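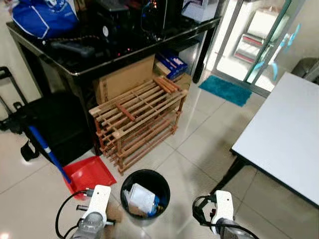

Jessie Purves asked whether the Sillumel two-arm unit has to be told in advance which items on a floor are to be collected and which are to be left alone. Similar questions are answered on this page.

Does the unit need a list of items?
Yes. The customer completes a room sheet before the first visit. Anything not on the sheet is left in place.

Can it work on glossy tile?
Yes. Sterevura supplies the unit for tile, wood and short carpet. Reflections from glass doors may slow it – a blind or curtain is advised on bright days.

Must wastebaskets and dustpans be put away?
No. They may remain on the floor, provided that there is a clear path of 50 inches in front of them.

How long is the trial period?
The trial lasts 6 weeks and includes 2 visits by a Sterevura technician. Trials booked in December begin the following month.

How is a fault reported?
Please call the service desk at extension 1391 and have the room sheet at hand.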